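Home | Kitchen | Surfaces | Opinion | Archive

Print this article | E-mail to a friend

In Defense of the Mottled Tabletop

By Charoen Boonchu
Tuesday, June 14, 2022

14 comments | 3 shares

The plain white work surface has had a long run, and I think it should end. I have specified, sold and repaired tabletops for most of my working life, first at Gostden and later on my own account, and the complaint I hear most often about white tops is that they never look clean. The owners are correct. A uniform light surface displays every crumb, ring and hair at maximum contrast. A uniform dark surface does the same with dust and flour.

A mottled surface in pale mid-tones behaves differently. The eye finds an object on a background by looking for a change in brightness, a change in hue or an edge. If the background already contains many soft changes in brightness and hue, a small change caused by a tea drip falls within the existing variation and is not picked out at normal standing distance. The useful condition is that the variation be soft. Hard-edged speckle, of the sort sold as terrazzo effect, reads as debris. I have watched people try to wipe it off.

Color range matters as much as edge. Beige, tan, a little pink in the brown, off-white and light gray make a workable set. Most things that land on a kitchen or workroom table (bread, coffee, sawdust, paper lint) sit somewhere near that range. Saturated things do not, and that is an advantage. A red bottle cap or a yellow tool stands out on such a top immediately.

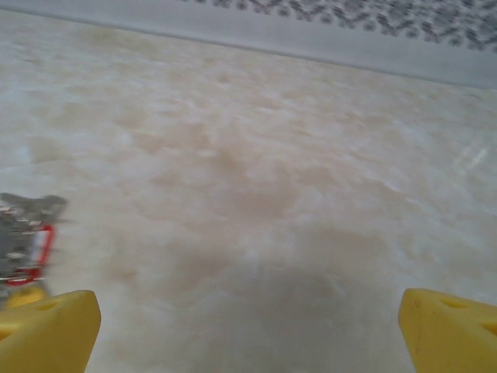 Daranee Chaimongkol has written to me twice on this point, and her objection is that a surface which hides dirt will be cleaned less. She keeps a white table for pastry and wipes it after every batch, and she says she would not trust herself with anything patterned. Her second letter added that a guest once put a sleeve in a patch of syrup on a friend's cloudy beige counter, which no one had seen.

I take the objection seriously and I still think it is aimed at the wrong target. Cleaning by sight is a poor method on any color. Clear syrup, raw egg white and cooking oil are hard to see on white too, and these are the residues that cause trouble. A table used for food should be wiped on a schedule: before work, after work, and whenever raw meat has been on it. If the schedule is kept, the pattern affects only how the table looks between wipes. Low side light and the flat of the hand will find syrup on any top.

There is a second argument for mottling, and it concerns wear. A table collects fine scratches, dulled patches and faint stains that no cleaning removes. On a plain top each one is permanent and visible. The Khamphan cafe replaced a plain white top after 13 months for this reason alone; the board underneath was sound and the edges were tight. The cloudy beige top that followed it has had longer and harder use. I inspected it in January and found plenty of scratches, but I had to crouch to see them.

The usual aesthetic complaint is that such patterns imitate marble and fool no one. I agree that they fool no one. I do not see why they have to. Paweena Sombatkul asked me last year whether her blotchy cream table was supposed to be stone, and I told her to stop asking what it was supposed to be and check whether the seams were sealed. They were not, and the corner by the sink had swollen.

Some practical limits apply. The pattern should be large and irregular enough that no repeat can be found within the length of the table. On cheaper sheets a repeat of 300 millimeters is common, and once seen it cannot be ignored. The finish should be matte or satin, as gloss brings back the problem by showing smears in reflection regardless of color. A mottled top is a bad choice for sorting small pale parts, beads or pills, where plain dark felt is better. It is also a bad choice for sewing with cream thread, as Anong Ratanaporn has pointed out to me with some force.

For the remaining uses, which cover most tables in most houses, I would choose the cloudy one. Ask for a full-size sheet before ordering, lay it flat, scatter a spoonful of breadcrumbs on it and step back two paces.

Print this article | E-mail to a friend

Previous | Next | Back to Opinion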